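Seema Jaiswal
Sorting the play kitchen stuff this week. It has been in one big tub since we moved to Norcombe and the kids only ever use what's on top.

Seema Jaiswal
Toy fruit first. I bought a clear bin for it so they can see what's in there without tipping it all out. Big pieces in the bin, small ones still to decide.

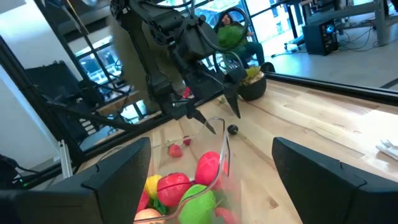
Mamta Shakya
Keep the strawberries separate! Ours always sank to the bottom and the whole lot got dumped on the rug to find them. I used an old lunch box for anything that small.

Seema Jaiswal
Good idea, I have a lunch box with no lid that will do. The little black ball is going in a drawer. I don't know what set it came from and I don't want it near the baby.

Seema Jaiswal
Next is the pretend bread and the pans. After that the tea set — 18 pieces when we got it, and I doubt they're all still here.

Seema Jaiswal
Anything doubled up goes to the Davthorpe toy swap on Tuesday. Doors open at 5. Message me if you want the spare cash register, it needs batteries.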